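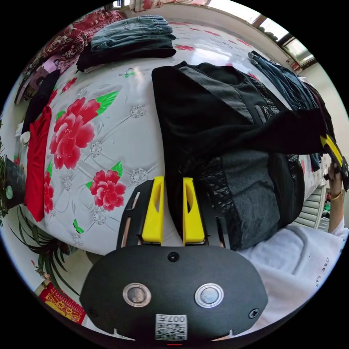 4 min read

Progress report: Kerkcombe, development grant, second period
Prepared by Nerea Arrieta, producer
Sunday, December 5, 2021

Since the last report in May we have finished the harbor chapter, rebuilt the save system and started on the marsh. The game is now playable from the opening through to the end of chapter two without developer commands. A full run takes a new player longer than we planned, mostly in the harbor, and I come back to that below.

Work completed

The harbor is final apart from sound. All of the warehouse interiors are in, the ferry puzzle works in both directions, and the customs office can be entered from the roof as well as the front door. Sibusiso Ngubane rewrote the dialogue system so that characters remember which questions have already been asked. Before this, the lighthouse keeper would give the same speech every time the player walked past her. The script for chapters one and two stands at 4000 lines, and all of them are in the new format.

Saving used to be limited to inns. Players can now save anywhere outside a conversation, and the game keeps the last 10 saves. Old save files from the spring build do not load. We decided against writing a converter, as only testers have them.

Lleucu Edwards has delivered the background paintings for the marsh: the causeway, the peat sheds, the drowned chapel and the reed maze. The reed maze was drawn twice. In the first version the paths were too hard to read on a small screen, and the second has wider gaps and a pale sky behind the reeds.
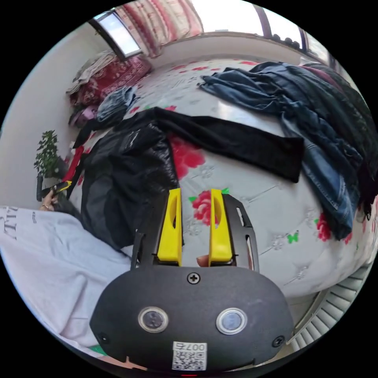
The marsh is walkable from end to end but has no puzzles past the causeway. Elaheh Zarei has the designs for three of them on paper and the first one, with the bell ropes, is being built now.

Testing

We ran a closed test of the harbor with 200 players through the Susterthorpe mailing list. Most of the reports were about the ferry timetable. Players understood that the ferry came and went, but they did not know they could ring for it, so they stood on the dock and waited. We have moved the bell next to the ticket window and given the ferryman a line about it. The other common complaint was walking speed. There is now a run option, on by default.

A crash when opening the map during rain took Sibusiso most of two weeks to find. It came from the lighting code - the map screen was trying to draw reflections for water that had been unloaded. It is fixed, and the same fix cleared up a flicker in the warehouse district.

Changes to the plan

The smuggler's house has been cut from chapter two. It was a side story that needed its own interior, two new characters and a set of animations, and chapter two was already long. Some of the writing will be reused in the marsh.

Music is behind. Nkrumah Mahama has completed the harbor themes and sketches for the marsh, but was unavailable for part of the fall. The marsh music will move into the next period. This does not affect the amount requested, only when it is paid.

Next period

Finish the bell rope, eel trap and chapel puzzles. Record harbor sound. Bring the marsh to the same state the harbor is in now, then run a second closed test with up to 300 players. We also need to settle controller support. It works on the menus and in conversation, but picking up small objects with a stick is still slow, and Elaheh wants to try a version that jumps between nearby objects.

The budget sheet and the current build are attached separately. Please use the build marked "harbor final", as the newer one has no sound at all.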